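## 4. 시연 데이터 수집

4장에서는 Cludeck 휴대형 그리퍼 한 쌍으로 양손 작업 시연을 기록하는 절차를 설명합니다. 장치 연결과 보정(3장)을 마친 뒤 진행하십시오. 2020년 6월 개정판부터 에피소드 이름 규칙이 바뀌었으므로, 5월 이전에 만든 세션 폴더에 이어서 기록하지 마십시오.

### 4.1 작업대 준비

1. 작업대 위에 흰색 폼보드를 깔고 네 변이 상판과 나란한지 확인합니다.
2. 과제 카드에 적힌 물체만 보드 위에 놓습니다. 비누 담기 과제(Kurnus 세트)에서는 비누 한 개와 바구니 한 개를 사용합니다.
3. 바구니는 보드 왼쪽 절반에 둡니다. 비누 위치는 에피소드마다 바꿉니다.
4. 케이블이 보드 위를 가로지르지 않도록 정리합니다.

> **주의:** 바닥의 케이블을 밟거나 당기지 마십시오. 기록 중 연결이 끊기면 해당 에피소드는 복구할 수 없습니다.

### 4.2 시작 자세

장갑을 끼고 양손에 그리퍼를 하나씩 잡습니다. 두 그리퍼를 보드의 앞쪽에 두고 손가락이 물체 쪽을 향하게 합니다. 위쪽 금속판은 소매나 케이블에 가려지지 않아야 합니다.

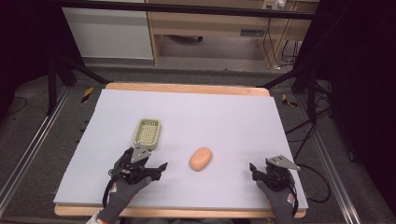
**시연 도중 비누를 떨어뜨리면 에피소드를 버려야 합니까?**

그대로 이어서 다시 집어 담고, 종료 후 태그를 `recovery`로 지정하십시오. 다시 집는 동작도 학습에 쓰입니다. 비누가 작업대 밖으로 떨어진 경우에만 `discard`로 지정합니다.

### 4.3 에피소드 기록

1. Zoltska 기록 프로그램에서 과제 이름을 선택하고 **대기**를 누릅니다.
2. 시작 자세로 2초간 멈춥니다. 신호음이 나면 기록이 시작됩니다.
3. 비누를 집어 바구니 안에 내려놓습니다. 평소 손으로 옮기는 속도보다 조금 느리게 움직입니다.
4. 그리퍼를 벌리고 시작 자세로 돌아옵니다.
5. 페달을 밟아 기록을 끝내고 태그를 지정합니다.

참고: 한 손으로 집을지 두 손으로 집을지는 과제 카드를 따릅니다. 한 세션 안에서 방식을 섞지 마십시오.

### 4.4 수량과 검수

Kurnus 세트의 목표는 총 1277개 에피소드이며, 그중 464개는 두 손 집기입니다. 238번 에피소드까지 기록한 뒤에는 수집을 멈추고 검수를 요청합니다. 검수 담당은 Guangming Peng입니다.

검수 전에 다음을 확인하십시오.

- 모든 에피소드에 태그가 있는지
- 좌우 그리퍼의 시간 정보가 일치하는지
- 시작 자세 정지 구간이 잘리지 않았는지

시간 정보가 어긋난 에피소드는 직접 수정하지 말고 `Kalinowski` 폴더로 옮깁니다. 좌우 그리퍼를 바꿔 잡고 기록한 에피소드도 같은 폴더로 옮기고, 세션 기록지 비고란에 에피소드 번호를 적습니다.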